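Notes from the sim corner

I promised in the last newsletter that I'd explain what we've been doing with all that computer time, and since three of you have now stopped me in the corridor to ask, I'd better get on with it. Grab a tea, it's a bit of a long one!

The short version is that we've been teaching a pair of robot hands to put things in a box, entirely in simulation, and trying to work out how little human teaching we can get away with. The long version has more swearing in it, most of which I've taken out.

If you've been following the Timaritz project from the start, you'll remember that our first go at this needed a person in a headset and gloves, doing the same job over and over while the computer recorded every joint. It works, but it's slow and tiring, and your arms ache in places you didn't know about. I did a good share of those sessions myself last July, when the cooling in the Flundthorpe building packed up, and I'm not keen to go back. So the question for this round was simple enough. If a person shows the robot the job only a handful of times, can we stretch those few goes into enough practice material for it to learn properly?

Our way of stretching them is what we've been calling Davero (Tomoyo Hayashi picked the name, ask her). You take one human demonstration and chop it into chunks, and each chunk belongs to whichever object matters at that moment. Reaching for the thing you want to pick up belongs to that thing. Carrying it over and letting go belongs to the box. Then you shuffle the objects about on the table, and for each new layout the software bends the old chunks to fit and stitches them back together. You run the result in the simulator, and if the object ends up in the box you keep it. If it doesn't, in the bin it goes, and you try another layout.

We started with 10 human demonstrations and grew them to 800 generated ones, all of which passed the check. That took two nights on our own machines, and I slept through both of them, which I can tell you was a big improvement on the headset.

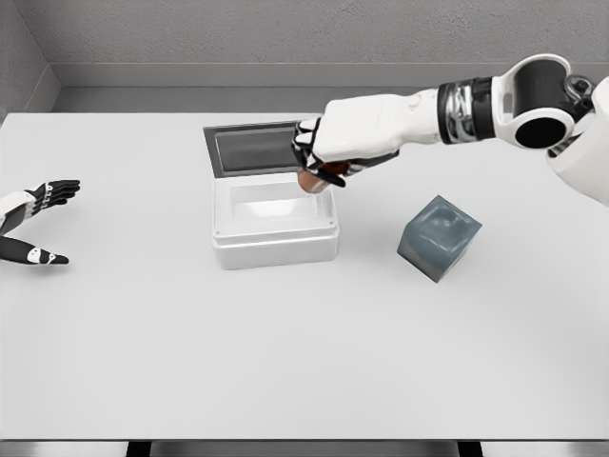 The bit that gave us the most grief was the stitching. Each chunk is fine by itself, but where two of them meet you can get a nasty little jerk in the arm, and a jerk at the wrong moment is exactly how you fling your object across the table. We tried simply slowing everything down at the joins, and it helped the arm but made the policy we trained afterwards horribly hesitant. It would get halfway to the box and sort of dither. In the end we let the join happen over a longer stretch and kept the fingers completely out of it, so the grip stays as the human had it while only the arm gets blended. Much nicer to watch, and the dithering went away.

The second headache was the fingers themselves. With a plain two-jaw gripper you can shift a grasp over a bit and it'll usually still be a grasp. With a proper hand there's so much more going on, and a fingertip that lands slightly off can roll a small round object straight out again. We don't let Davero invent new grasps at all. It can move a grasp and turn it along with the object, and that's your lot. I know some people will say that's a bit timid (hello, Tomoyo) and they may be right, but it did get us working data.

And then there's the other hand! When only one arm is doing the job, what do you do with the one that isn't? We began by replaying whatever the person's spare hand had done, which was mostly small wobbles and the odd scratch of the nose. The trained policy picked up on those wobbles and treated them as clues, so it learned that a certain twitch on one side meant it was time to let go on the other. Daft, but you can see how it got there. Now we smooth the spare hand's movement heavily before anything else is done with it.

So does it work? In the simulator, yes, pleasingly well. A policy trained on the generated set beats one trained on just the original human demos by a very comfortable margin, and the gap is widest when the objects start in places the person never showed. It still struggles if the object begins hard up against the box, where the hand has to come in steeply and tends to catch the rim. I'd like to tell you that's a quick fix but I've been saying so for a while.

What I can't tell you yet is how much of this survives on a real robot. Simulated friction is a polite fiction and simulated plastic never gets greasy. Our friends at Ruiz-Ortega have offered us time on their hardware, and the plan is to mix the generated data with a small number of real demonstrations and see what the mix has to be before things stop falling on the floor. I have a bet on with Tomoyo about the answer. Loser brings the cake.

In the meantime, a couple of people asked whether they could use the generated set for their own work. Yes, please do! It's on the group drive in the Timaritz folder, with a readme that I wrote late in the evening, so do shout if a bit of it makes no sense. The failed runs are in there too, in a separate folder, and I'd love somebody to have a look at those. I have a hunch there's something useful to be learned from the near misses, and I haven't had time to go through them myself.

Next on my list is drawers. Wish me luck.

Recent items
Moving the Flundthorpe servers: what to expect
Gloves or headset? Your replies
Timaritz reading group: new room, same biscuits
A beginner's guide to contact settings
Notes from the sim corner: the stacking problem

Contact the newsletter team | © Timaritz project | Posted 13/02/2022 | Back to top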